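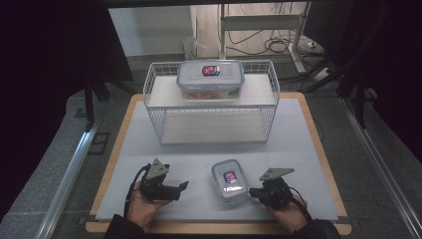
Two of the clear boxes with clip lids, the larger one on the white wire shelf.

Tadholm Shared Kitchen, Storage Group
Minutes of the meeting held on September 15, 2025

Present: Rūta Vītola (chair), Ilze Vītola (minutes), one member each from the Skosska and Valdebenito tables.
Apologies: none received.

1. Minutes of the last meeting
Agreed with one correction. Item 4 should read "lids", not "lips".

2. Food boxes
Rūta reported that the old tubs have been cleared out of the dry store. 54 had no lid that fitted and went for recycling. The group agreed to use clear boxes with clip lids from now on, in two sizes. Large boxes go on top of the wire shelves. Small ones are to be kept on the table until the second shelf is up.

The Skosska table asked whether the wire shelf could take large boxes on both levels. Ilze to measure the gap and report back.

Labels: the makers' labels on the lids are to come off before the boxes go into use. Name and date to be written on tape on the side.
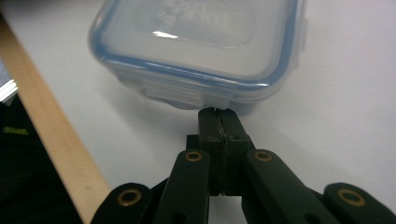 Photo: Storage Group, Tadholm

3. Lids and seals
There was a long discussion about washing. Some members take the seal out every time and some never do. Agreed that seals come out once a week and are dried flat before going back in. The blue seals must not be mixed with the grey ones from the old Skuto boxes, which are thicker.

Clips are to be opened from the lower lip and not pulled from the corner. Two were broken this way in the spring. Rūta to put a note on the cupboard door.

4. Costs
Spent so far: 179. The budget for the year is 1,000. The Valdebenito table asked for 50 to be set aside for spare lids. Agreed.

5. Any other business
The dry store key is to go back on its hook after use. The flour order was held over to the next meeting.

Actions
Ilze: measure wire shelf; buy tape.
Rūta: note on clips; price of spare lids.

Next meeting: to be confirmed by Ilze.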